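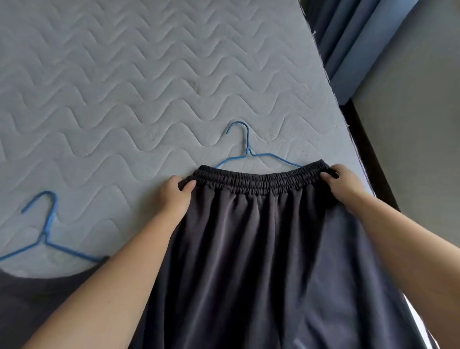
Both hands on the waistband, with the hanger lying flat on the mattress just above it.

Showing a robot how to hang up clothes: the first session

Welcome back, and a special hello if you've come over from the Prumcombe beginners' group! In this part of the tutorial we teach by hand, meaning that you do the job yourself, slowly and tidily, while the Pendum recorder takes it all in. (Steering the arms by remote control comes in part two, and it's much easier once you've done this.)

Start with plain wire hangers and soft trousers with an elastic waist. Lay a hanger flat on the bed, bring the waistband up to it and take hold of one corner in each hand. Now wait for a slow breath before you go on. I know it feels silly, but that little pause gives the software a clear starting point, and you'll be glad of it when you come to trim your recordings.

Dress the hanger without hurrying, then carry it to the wardrobe. Try to keep your hands at chest height and your elbows a bit wider than you normally would, so that your sleeves don't hide your fingers. Settle the cloth on both sides before you reach for the rail, hook it on, let go, and bring your hands right back. If you fumble, carry on and put it right as you would at home. Rajkumari Chaturvedi, who taught me all this over a very long April in Grastedby, keeps her fumbles in a folder of their own and uses them later to teach recovery.

Aim for 100 good goes with one garment before you change anything, and please do take tea breaks, as tired hands get sloppy!
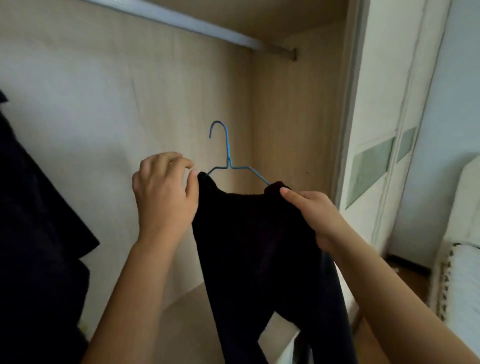 Do I need to hang every garment in the same spot on the rail?
It's better to vary it a little. Keep the same spot for your first 7 goes while you find your rhythm, then move along the rail by a hand's width now and again so the robot learns to look for a gap.

When you're done, save the session under the garment's name and leave the recorder on charge overnight.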